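About Standeck

Hi, and thanks for clicking over to this page! I make table mats. Big ones, mostly, the kind that cover the middle of a table so you can get on with whatever you're doing and not fuss over the wood.

I started Standeck in the back half of a rented shop on Demissie Street with one cutting table, a secondhand roll stand and 33 yards of fabric I'd bought way too fast. My own kitchen table was the reason. It's a light wood one I love, and it was getting scratched to pieces by homework, bike parts, sewing and me. I tried placemats (they slide into each other), an old blanket (crumbs, forever) and a shower curtain, and my family still brings up the shower curtain.

So I cut a plain rectangle, hemmed it, took it apart and hemmed it again. I think I did that 6 times before it would lie flat at the corners. That one became the Cliltero, and it's still what most people order. I took 24 of them to the Festada craft fair one January, sure I'd be hauling most of them home, and I was out before lunch. We've sent out over 4,000 since then, which I still can't quite picture – where do they all go?

People ask me for color all the time. We do a rust and a dark green now, but gray is the one I keep coming back to. You can find a dropped screw on it, or a pin, and it looks fine next to pretty much any wood.
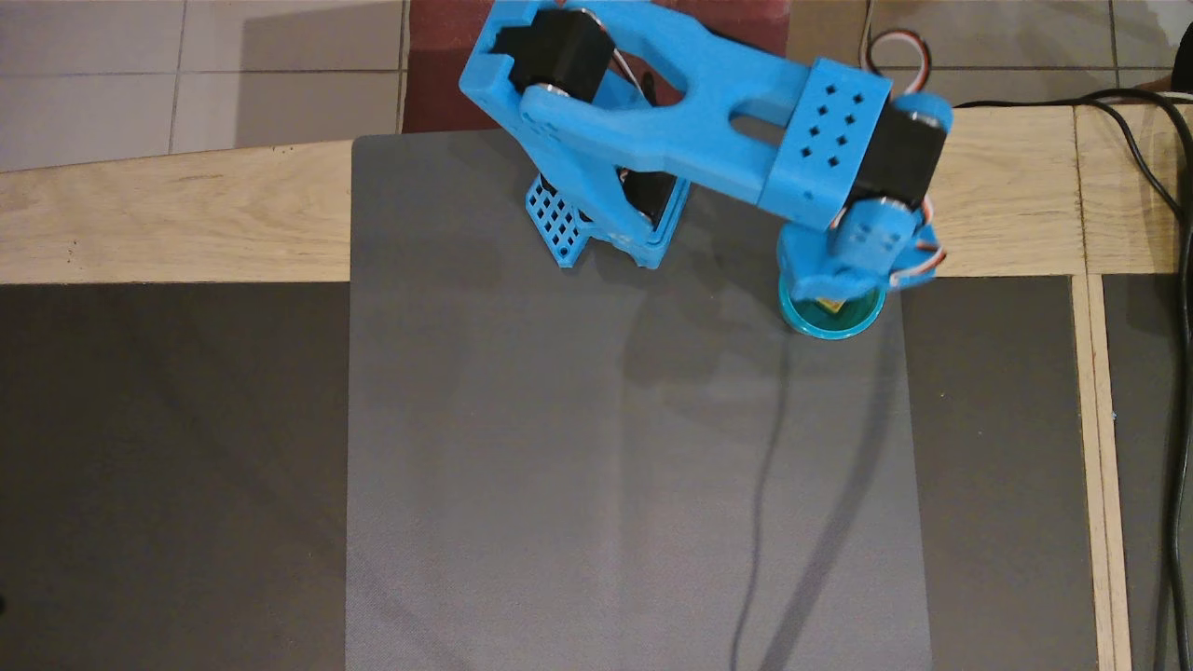
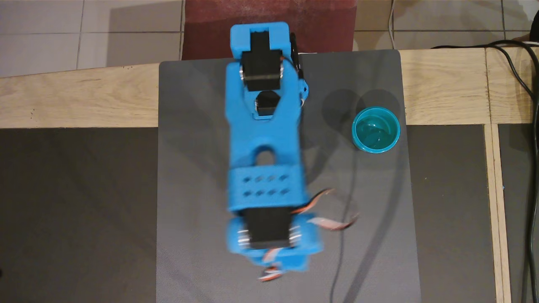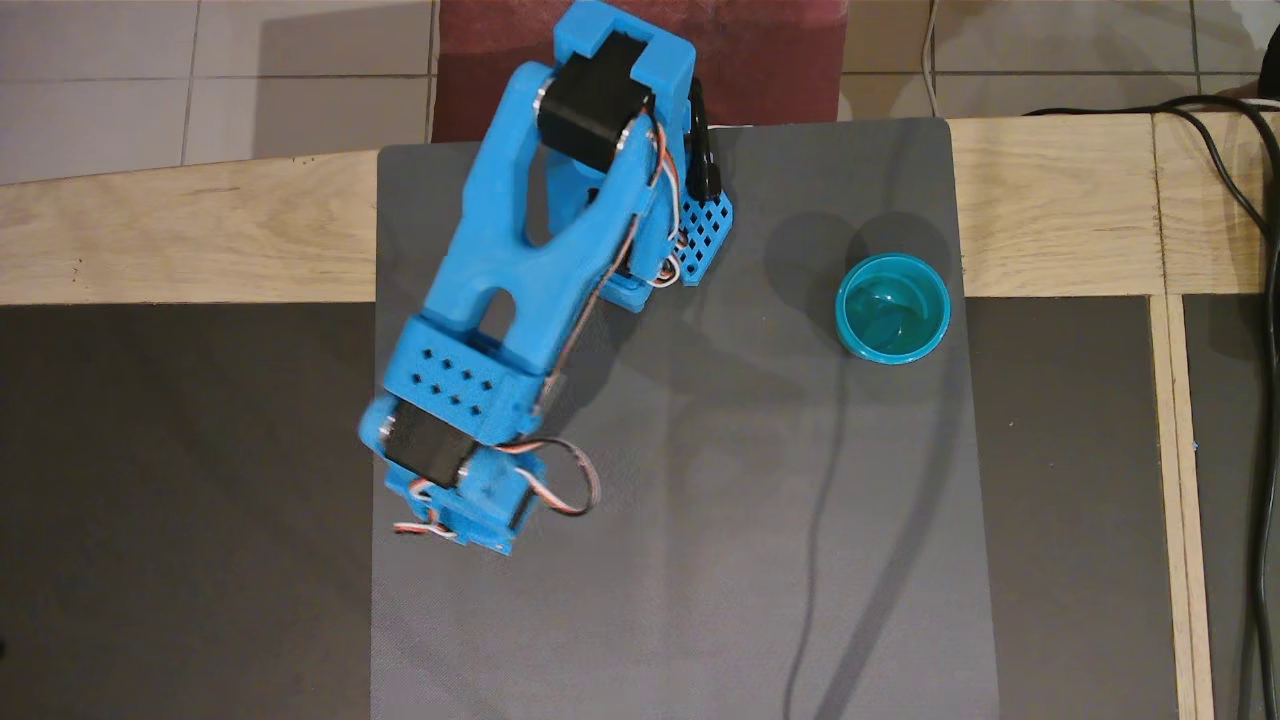
Can I get a mat cut to fit my own table?

Just send me the length and width of your tabletop in inches and tell me how much bare wood you want showing around the outside. Custom sizes take a little longer than the regular ones, and I'll write back with a price before I cut anything.

We're still small. I do the cutting and answer the email, and there are two part-time sewers who are much faster than I am and know it. The shop door is open most afternoons if you'd like to come feel the fabric – ring the bell hard, the machines are loud in back and we do miss people. Bring your table measurements if you have them!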